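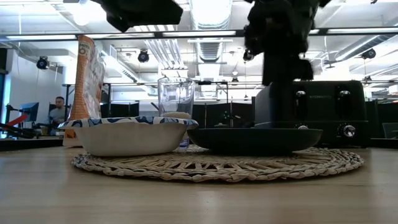
The Prirarberg Lantern Walk takes place every December, on the evening before the longest night, and for those few hours a town of 3,300 people has to find parking for what feels like the rest of the Alps. Most of the questions we get are about the walk itself, followed closely by questions about supper. On supper, a word before we start: this is an evening of paper and patience, and a bowl with blue leaves round the rim, set on a woven mat with a black dish for company, is as grand as the table service should be expected to get. The rest is below, in the order people tend to ask.

What is the Lantern Walk?

A procession from the upper chapel down to the market square, on foot, in the dark, with singing. The lanterns are candlelit and the street lamps along the route are switched off, apart from the one outside the chemist's, which has its own ideas.

How old is the tradition?

It depends who you sit next to. The parish book mentions "people with lights" making a nuisance of themselves well before the railway came. The walk in its present form goes back to a hard winter when the road to Flatitz was blocked by snow and the Flatitz choir came over the hill on foot, arriving late and singing loudly so that somebody would open a door. We still start late. We like to think it's out of respect.

What time does it begin?

The chapel bell rings at 8 in the evening and the walk sets off once the band has stopped tuning up. Please be at the upper chapel in good time, as the path narrows behind the cemetery wall and there is no graceful way to overtake a brass player.

How long does it take?

Roughly 50 minutes from chapel to square. The distance is nothing much, but there are stops for verses, and the carol at the mill has more of them than anyone would choose.

Do I need a ticket?

No. The walk is free. Seats at the supper afterwards do need booking, through the tourist office in the square. Bookings open in October. Every year people write in November to ask whether there is a waiting list, and there is, and it is long.

Can I bring my own lantern?

Yes, as long as it holds a real candle and has glass or metal sides. Paper lanterns are lovely and we have seen what happens to them. Torches, head torches and the lights on your phone should stay in your pocket until you reach the square. If you haven't got a lantern, you can borrow one at the chapel door against a small deposit. They come in 2 sizes, and the small ones go to children first, whatever you may say about your wrists.

What do we sing?

The usual carols, plus the Uvau Shepherds' Song, which you won't know. It's in a dialect that even people in the next valley claim not to follow. Song sheets are handed out, though you'll find them hard to read with the street lamps off. Humming is fine, and the chorus is the same four words over and over.

Why is it called the Uvau song if this is Prirarberg?

Ask this in Uvau and you'll be there until Easter. The short version is that the tune came from Uvau and the words were written here, or the other way about.

What is there to eat?

Barley soup, dumplings, stewed pears and a spiced bread that improves greatly if dipped in something. There is a meatless soup as well. Please mention it when you book, and also mention any allergies then, as the kitchen can do very little for you once the ladles are out. Hot punch is sold in the square with or without alcohol. The two urns are clearly marked — do look.

What should I wear?

More than you think. The procession moves at the speed of its oldest singer, so you won't warm up by walking. Proper boots are a must: the steps by the mill are gritted in the afternoon and are icy again by evening, as though it were a matter of pride.

Is it suitable for pushchairs and wheelchairs?

The full route isn't, on account of those steps. There is a level route from the school that joins the procession at the bridge, in time for the last three carols and well out of reach of the mill verses. Some of us have started taking it for that reason alone.

Are dogs allowed?

On a short lead, yes. Some of them join in.

How do I get there?

By train to Flatitz and then by bus. The last bus back waits until the supper is over, or until the driver has finished his pears. If you are driving, leave the car in the Fallahi car park on the valley road and walk up. Satnavs often suggest the lane behind the church. It ends at a barn, and the farmer has stopped being nice about it.

What if it snows?

Then it will look like the postcards. We walk in snow. We don't walk in high wind, partly for safety and partly because a candlelit procession with no candles alight is just a lot of people lost on a hill. In that case everyone goes into the chapel and sings there, and supper is at the same time.

Can I take photographs?

Yes, without flash. Please don't walk backwards in front of the band.

I left a glove behind. Do you have it?

Almost certainly. The tourist office keeps a box until the end of February. Come in and describe it, bearing in mind that it will be grey and so are all the others.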